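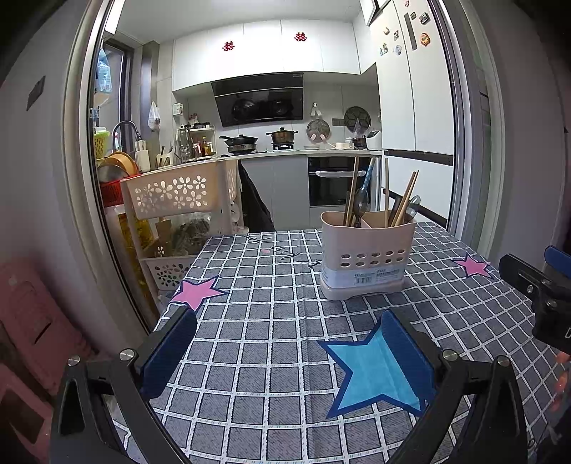 灰白格子桌布，印有浅蓝色和粉色的星

潮位

普莱蒙霍尔姆验潮站的井深7米，井壁为铸铁，内径与井口盖板上的铭牌不符，差了两毫米。塔希里到任的第一周就量过，写进了交接记录，没有收到答复。

他的工作是每天六点和十八点各读一次水尺，与浮子记录仪的曲线核对，把差值填入表格第四栏。差值在一厘米以内记为正常，超过一厘米须在备注栏写明原因。前任扬森在备注栏里只用过三个词：风、冰、船。

一月的井里会结一层薄冰，浮子被卡住，曲线便成为一条水平线。处理办法写在手册里：从井口倒入煤油，煤油浮在水面，厚度以隔开空气为准。塔希里照做，倒完后在表上注明用量，曲线重新开始起伏。

星期一早晨，差值是四厘米。

他先排除读数误差，换了一副眼镜，又读一遍。再检查钟，记录仪的钟比标准时慢四十秒，按当时的涨潮速率，折合不到一毫米。他检查浮子钢丝，没有打滑的痕迹。进水孔若被泥沙堵塞，井内水位应当滞后于井外，涨潮时偏低，落潮时偏高。他等到落潮再读，井内仍然偏低，还是四厘米。

一个不随潮汐改变的差值，只能来自零点。要么水尺动了，要么井动了。

他给内德罗的水文处打电话。接电话的人问备注栏写了什么。

“还没有写。”

“先写一个。”

“风、冰、船都不是。”

对方停了一会儿，说表格月底才汇总，让他再观察。

水准点在教堂台阶的侧面，是一枚铜钉，离验潮井250米。塔希里借来水准仪，请邻居家的女孩扶尺，每隔四十米设一站，往返各测一遍。女孩十二岁，扶尺很直，只是每到一站都要问还剩几站。闭合差两毫米，合格。结果表明水尺没有动，井口的基准板低了四厘米。

他把计算誊了一份，午后在厨房又验算一遍。妻子在桌子另一头剥豆子，问他在算什么。

“井沉了。”

“沉了多少？”

他用拇指和食指比了一下。

“教堂沉了没有？”

他说教堂是基准，高程按不变处理。妻子说她问的不是这个。

他把铅笔放下。铜钉的高程引自弗卢利萨赫的一等点，中间隔着海湾，最近一次联测是扬森到任之前的事。假如教堂与井一同下沉，水准测量只能测出两者之差。四厘米是井比教堂多沉的部分，教堂自己沉了多少，表上没有一栏可以填。

晚上他翻出扬森留下的旧表，共17册，从阁楼搬到厨房，按年份排开，抄录每年一月的平均潮位，画在方格纸上。前十一年的点子大致落在一条水平线两侧，此后逐年上移，每年约三毫米。水文处的年报把这一段解释为海面上升。塔希里把尺子压在后六个点上，画了一条直线，又在旁边写了另一种可能：陆地下降。单凭一个站的资料，两种解释给出的曲线完全相同。

在第十二册的封底内侧，他找到扬森的字，铅笔写的，很轻：

“门关不上了。刨去三毫米。”

下面隔一年一行，一共四行。最后一行写的是：“不再刨了。”

塔希里拿着手电去看站房的门。门扇下沿的漆是后补的，颜色比上半部深。他把水平尺放在门槛上，气泡停在偏海的一侧，离中线一格半。他把水平尺调了个头再放，气泡仍在那一侧。

十八点的读数他已经填过，差值四厘米，备注栏空着。他回到桌前，在栏里写下“地”，看了一会儿，觉得与前任的体例相符，便没有再添字。

第二天六点，潮水正在上涨。他打开井盖，闻到煤油味，读数，填表。差值四厘米。随后他去教堂，在铜钉旁边蹲下，用粉笔在台阶上画了一道短线，注上日期。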